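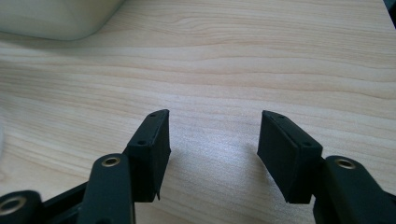
According to one moderator of the Gollthorpe residents' group, most people who signed the online petition on bus fares never came to a council meeting, and those who did had usually been asked by a neighbor. The remark was made in an interview in January, and it matches a pattern found in our wider data. Online support for the fare campaign grew quickly, while attendance at public meetings changed much more slowly.

4.2 From signing to attending

The petition was hosted on Wemamo, a local discussion platform used in both Gollthorpe and Barreto. It gathered some 4000 signatures across the two towns. We sent a short survey to all signers who had agreed to be contacted, and 2375 returned it in full. The survey asked about voting, contact with elected officials, and attendance at any of the 8 public meetings held during the campaign.

Signers who had belonged to a local group before the campaign were more likely to attend a meeting than those who had not. This held in both towns, although the difference was smaller in Barreto, where the council allowed written comments in place of attendance. Sharing the petition with others had a weaker link to attendance — and almost none among signers who had joined the platform only to sign.

Figure 3. Tabletop, second view.

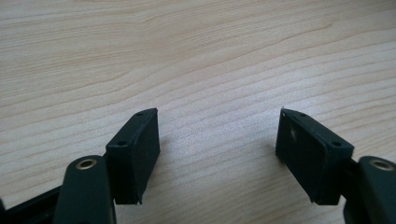 Does signing a petition online lead people to take part in local politics offline? It does for some signers, mainly those who already have ties to a local group, but our survey cannot show that signing was the cause.

Two limits should be noted. Attendance was reported by the signers themselves, and people tend to overstate this kind of activity. The council in Gondirham, which we had hoped to use for comparison, kept sign-in sheets for only 5 of its meetings, and these were too incomplete to include. Section 4.3 turns to contact with elected officials, where the records kept by the councils allow a closer check on what signers told us.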